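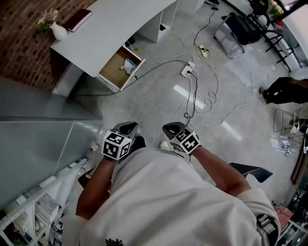
3. 연구 대상 및 방법

3.1 대상지와 표본

본 연구는 노출 벽돌 내벽을 둔 소규모 업무공간에서 실내 습도가 종이류 보관 상태에 미치는 영향을 다룬다. 대상지는 Flelitcombe 지구의 옛 창고 건물군으로, 1990년대 이후 사무실과 작업실로 용도가 바뀐 곳이다. 이 지구의 건물은 대부분 외단열 없이 벽돌 조적벽을 그대로 안팎에 드러내고 있으며, 창호만 교체된 경우가 많다. 선행 조사(Vlachopoulos)는 같은 지구의 주거용 세대를 다루었으나 업무공간은 제외하였다. 업무공간은 야간과 휴일에 난방이 중단되므로 주거 세대와 습도 변동 양상이 다를 것으로 예상하였다.

표본은 임차인의 동의를 얻은 32개 실로 구성하였다. 모든 실은 한 면 이상의 벽돌 노출벽을 가지며, 벽 마감 도장이나 석고보드 덧댐이 있는 실은 표본에서 제외하였다. 지하층에 위치한 실도 토양 수분의 영향을 분리하기 어려워 제외하였다. 각 실의 층수, 향, 창 면적, 난방 방식은 건물 관리 대장과 현장 실측을 통해 기록하였다. 대장과 실측값이 다를 때에는 실측값을 사용하였다.

3.2 측정 지점의 설정

온습도 기록계는 실마다 두 지점에 설치하였다. 첫째 지점은 벽돌벽 표면에서 5cm 이내, 둘째 지점은 실 중앙부의 책상 높이이다. 두 지점의 값을 함께 얻은 것은 벽체에 가까운 공기층과 실 전체 공기의 차이를 보기 위함이다. 기록 간격은 10분으로 하고, 기록계는 설치 전 포화염 용액을 이용하여 교정하였다.

가구 배치는 결과에 적지 않은 영향을 준다. 책상이나 책장이 벽에 밀착되면 가구 뒤쪽의 공기 순환이 줄어들고, 벽체 표면의 온도가 낮은 시기에는 그 틈의 상대습도가 실 중앙보다 높게 유지된다. 이에 따라 가구와 벽 사이의 간격을 밀착, 근접, 이격의 세 등급으로 나누어 기록하였다. 등급 판정은 두 명의 조사자가 따로 수행하였고, 판정이 엇갈린 경우 현장에서 다시 재어 확정하였다. 창가의 화분, 꽃병과 같이 수분을 내놓을 수 있는 물품도 유무를 함께 적었으나, 그 발생량을 따로 측정하지는 않았다.
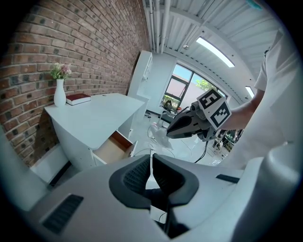

그림 2. 벽돌 노출벽 앞에 책상이 놓인 업무공간. 책상 위에 꽃병과 책이 있고, 안쪽으로 흰색 수납장과 창이 보인다.

3.3 종이 시편과 보관 조건

시편은 목재 펄프로 만든 중성지와 기계 펄프를 포함한 산성지 두 종류를 사용하였다. 모두 항온항습실에서 48시간 조습한 뒤 무게를 재고 현장에 배치하였다. 배치 위치는 책상 상판, 닫힌 서랍 내부, 문이 달린 수납장 내부의 세 곳이다. 서랍과 수납장은 평소 사용하던 것을 그대로 쓰되, 시편이 놓인 칸에는 다른 서류를 넣지 않도록 임차인에게 요청하였다. 회수한 시편은 모두 477매이며, 이 가운데 훼손되거나 위치가 바뀐 것을 제외한 419매를 분석에 사용하였다.

서랍을 별도의 조건으로 둔 까닭은 보존 실무에서 서랍이 흔히 안전한 장소로 여겨지기 때문이다. Mitsotakis-Vlachou는 목재 서랍 내부의 습도 변동 폭이 실내 공기보다 작다고 보고하였으나, 그 실험은 벽에서 떨어진 가구만을 대상으로 하였다. 벽돌벽에 붙은 책상의 서랍에서도 같은 완충 효과가 나타나는지는 확인된 바 없다. 또한 서랍의 개폐 빈도에 따라 효과가 달라질 수 있으므로, 임차인에게 하루 단위의 개폐 기록표를 작성하게 하였다. 기록이 불완전한 22개 사례는 개폐 빈도 분석에서만 제외하고 나머지 분석에는 포함하였다.

3.4 분석 방법

시편의 함수율은 회수 직후 밀폐 용기에 담아 운반한 뒤 중량법으로 구하였다. 변색은 분광측색계로 시편당 다섯 지점을 측정하여 평균하였다. 함수율과 변색도를 종속변수로 하고, 보관 위치, 벽과의 간격 등급, 향을 고정효과로, 실을 임의효과로 둔 선형혼합모형을 적용하였다. 잔차의 정규성은 분위수 도표로 검토하였으며, 함수율에는 로그 변환을 적용하였다.

7월에 얻은 자료는 냉방기 가동 여부에 따라 변동이 컸으므로 난방기 자료와 합치지 않고 따로 분석하였다. 냉방기 가동 시간은 임차인의 기록에 의존하였으며, 기록이 없는 실은 기록계의 온도 하강 구간으로 추정하였다. 추정으로 채운 구간을 뺀 분석도 함께 수행하여 두 결과를 4장에 나란히 제시한다.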